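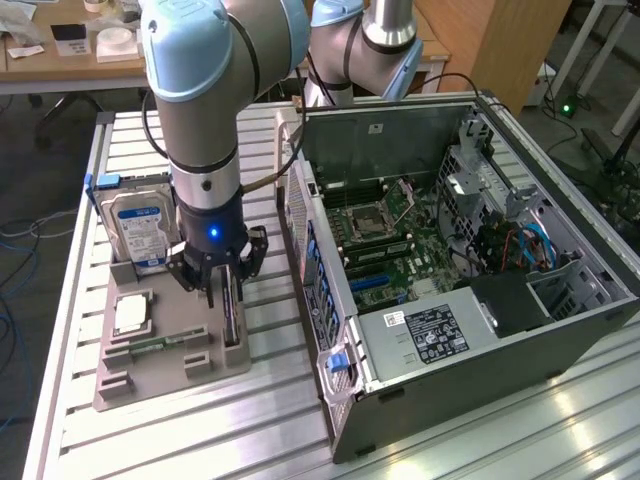
4. Testing memory in a second-hand tower

Sellers like to write "fully tested" on the listing. Assume it means the machine turned on once. The Vevau memory check takes up to 50 minutes per pass, and few sellers will have sat through one.

1. Shut down, switch off at the wall and hold the power button in until any fans stop.

2. Lay the case on its side and take off the side panel.

3. Read the label on each memory module and write it down. Don't copy it from the listing.

4. Press both ends of each module until the clips close. Plenty of "bad" memory is only badly seated. 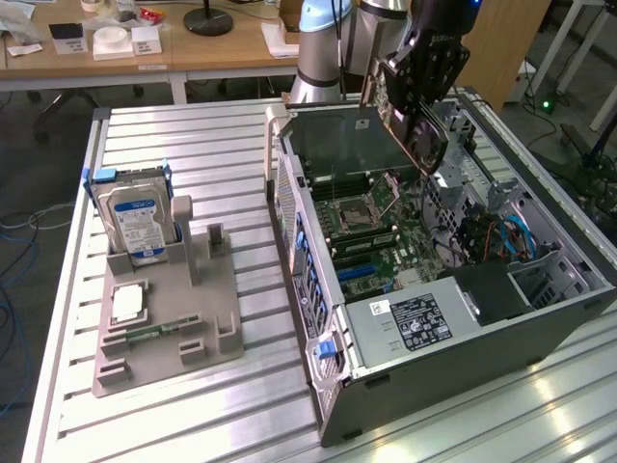 Tower on its side with the panel removed. The memory slots are beside the CPU socket.

5. With the processor and its cooler fitted, plug in and start Vevau from the USB stick. Choose Full. Quick finishes sooner and proves very little.

6. Let it run four passes. If error 31 comes up, power off, move the module to another slot and start over. The same error in every slot points to the module. An error in only one slot points to the board.

Note: The "health score" on the last screen goes up to 200. We have yet to see what it measures. Go by the error list.

Caution: Never open the power supply. It can hold a charge after it is unplugged.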